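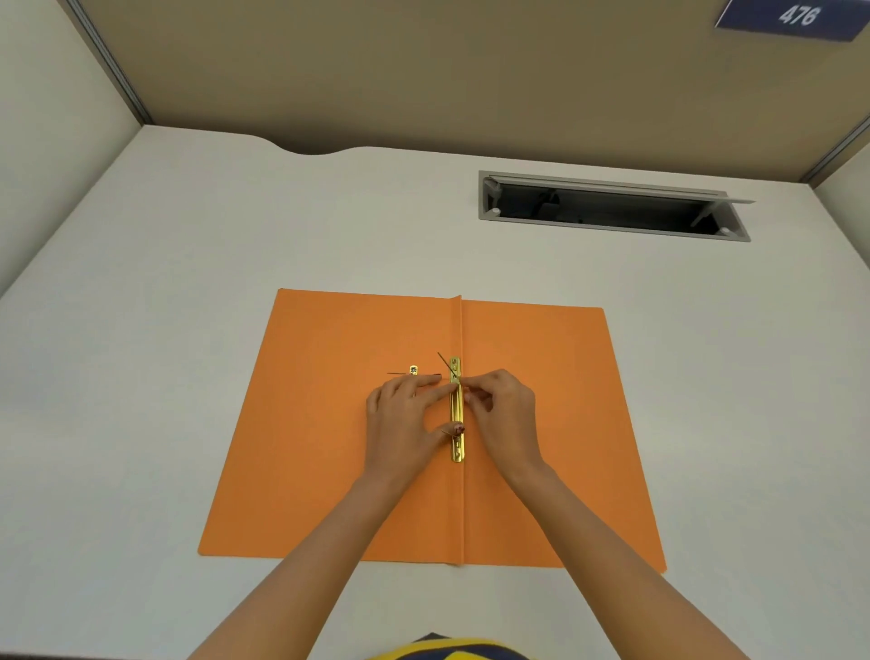
*2 min read*

Dec 13, 2024

Six recipes typed up today! Six! And one of them is the cardamom braid, which Vija Zariņš has been promising me since June and finally read out over the phone while she was baking it, so I could hear the oven door and her telling the dog to move. She doesn't measure the butter. I made her measure the butter. It came to 90 grams, and she was as surprised as I was.

The family cookbook is turning into a real thing now. Grandma's cards are nearly all done, apart from the ones where the ink has gone brown and I have to guess between "tsp" and "tbsp" (with cloves this matters a lot). I tried the ginger cake both ways last night. Teaspoon. Definitely teaspoon.

Rogério Cavalcanti sent his aunt's fish stew, two pages, with a note that says "do not let anyone add carrots." I love this note so much that I'm printing it exactly as he wrote it. He also wants coconut milk listed before the tomatoes, since that's how his aunt said it out loud. Fine by me!
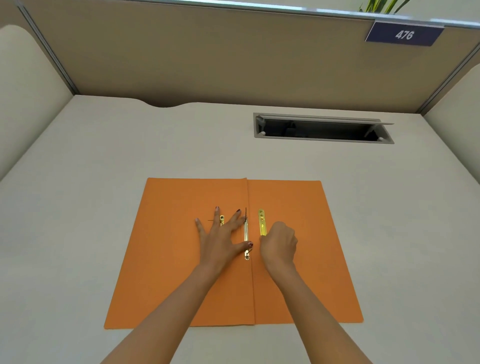 *Orange for the main dishes.*

Still stuck on the order. I had everything by season, but then the soups end up all over the place, and who looks for soup by month? So it's by meal again, with the holiday baking at the back. Si-woo Ahn thinks each person should get their own chapter, which would be lovely to read and awful to cook from. Maybe a page of names at the front, with a line or two on each cook – I could start on that this weekend.

Oh, and Diệp Lâm's pickled mustard greens! I opened the jar at lunch and ate them with plain rice, standing up, and then had more. They're sour and a bit sweet and they crunch. I need to ask how long she leaves them in the sun, as her message only says "until they look tired."

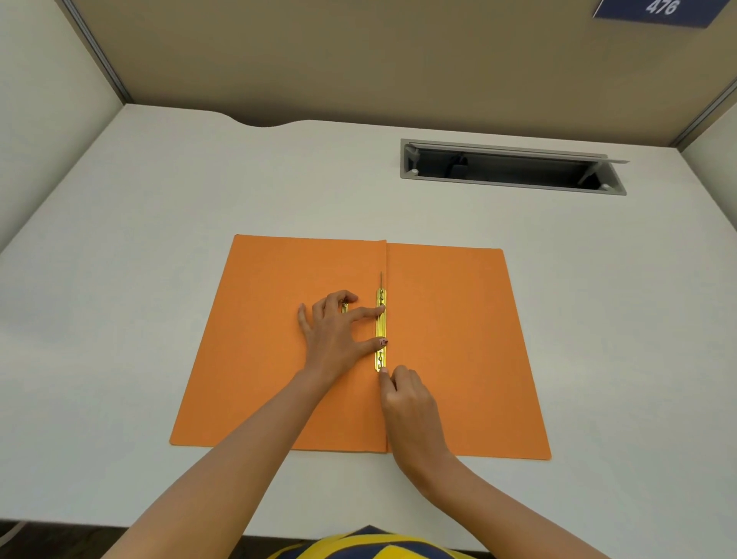

*Folder open, hands on the middle fastener.*

Tomorrow: buy yeast, call Kha Thân back about the dumpling dough, and find the missing second half of the plum jam. The card stops at "stir until" and I've looked in both tins. I'll try the blue cookbook with the broken spine next, she used to tuck things in there.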